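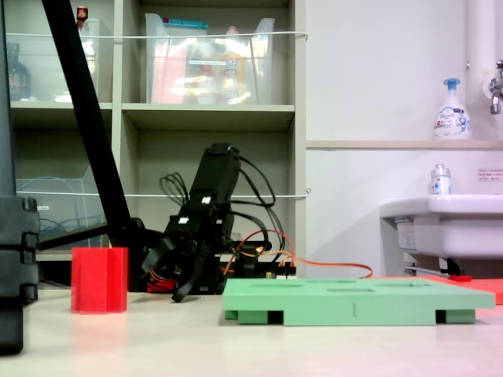
## Monthly walk-through, Nadico Hall and sheds

Checked by: Caroline Sang
With: Edin Stan (first half only, had to leave at 10:30)
Month: September
Last sheet signed by: Bakari Odera

Marks are OK, FIX or ASK. Last month's sheet was a full column of OKs, including for a tap that has been dripping since winter. I've gone over everything again from scratch.

### Exits and lights

- [x] Front doors open outward, no key needed. **OK**
- [ ] Side door bar. **FIX.** Opens on the second shove. Bakari's note says "stiff but fine". Try it with a pram.
- [ ] Exit sign over the kitchen passage. **FIX.** Lit, but it went out when I held the test button. The battery was supposedly changed.
- [x] Path to the assembly point clear. **OK**, though the arrow on the fence has faded to a pale grey smudge.

### Fire gear

- [x] Extinguisher by the stage, gauge in the green. **OK**
- [ ] Extinguisher in the kitchen, tag number 449. **ASK.** The register has it as 1,048. Either the tag was swapped or someone copied the wrong line. I'd like Elico to tell us which before they send another invoice.
- [ ] Fire blanket. **FIX.** Hung behind the fridge door, so you'd have to shut the fridge to reach it.

### Kitchen

- [ ] Tap, left sink. **FIX.** See above. The meter read 1,376 when I started.
- [x] Urn cord and plug. **OK**
- [ ] Power board under the bench. **FIX.** Two boards plugged into each other. This has been "being looked at" for three sheets running.
- [x] Gas shut-off labelled. **OK**, in biro.

### Tables and small play things

Edin reckons these don't belong on a building sheet. I reckon if a toddler can put it in their mouth, somebody should be looking at it.

- [x] Table tops free of splinters, edges sound. **OK**
- [ ] Foam shapes and boards. **ASK.** Bite marks and loose crumbs are what to look for, and I'd want the small pieces kept away from the under-threes. Oliwia Borkowska says they get wiped down every Monday. There's no wipe-down log, so I can't tick it. 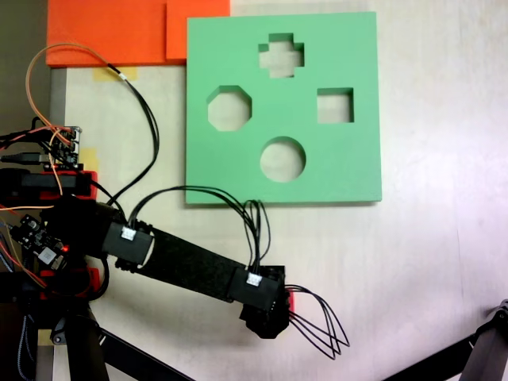

The box they're kept in says "washable" on the lid, which tells me very little about what they've been washed with. Same goes for the dress-ups and the cushions. I'll tick the lot when there's a sheet on the wall with initials on it.

### Outside

- [ ] Ramp handrail. **FIX.** Bottom bracket moves. Two bolts, ten minutes, no need for a quote.
- [ ] Shed padlock. **ASK.** Code is still 1,401 without the comma, and half the neighbourhood knows it.
- [x] Gutters on the Magesa Street side. **OK** from the ground. I didn't go up.

### Comments

Oduor Okoth has asked whether we can go to one sheet every three months. I'd be easier about that if the monthly ones were getting done properly. Power board and exit sign first, please, and write what was done next to the item instead of a tick.

C. Sang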